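Workshop > Handheld Grippers > Inspection Sheets

Two-gripper station, Aledville: start-of-shift check 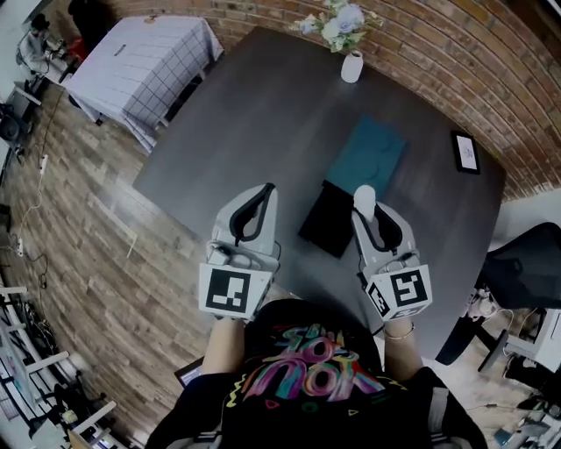

Both hand-held grippers over the table, markers on the bases.

Sheet kept by Florencio Ortuño. Last revised 13th December.

1. Finger pads. Flex each one by hand. Negash rates them for 1,000 closes — I have yet to see a pad read its own rating. Replace at the first split.
COMMENT: Left pad changed at 3,896. Should have been sooner.

2. Markers. Flat, clean, no lifted corners. Wipe dry only.
COMMENT: "Looks fine" is not an entry. Write which face you checked.

3. Base screws. Snug, no paint marks broken.
COMMENT: OK. Same as October, which makes me wonder who looked.

4. Power strips and cords. Off the walking line, plugs fully in.
COMMENT: Cable on floor. Tape it or reroute it.

5. Test fold. Pick up a cloth with both grippers, 14 times. Log every drop.
COMMENT: Two drops. The Adley guide calls that a pass. I don't.

Reader comments

salow_tech: We get far more than 1,000 out of a pad.

Dina: Is item 5 done before or after a pad change?

F. Ortuño: Both — and write both down.

Contact the workshop | © Salow | Back to top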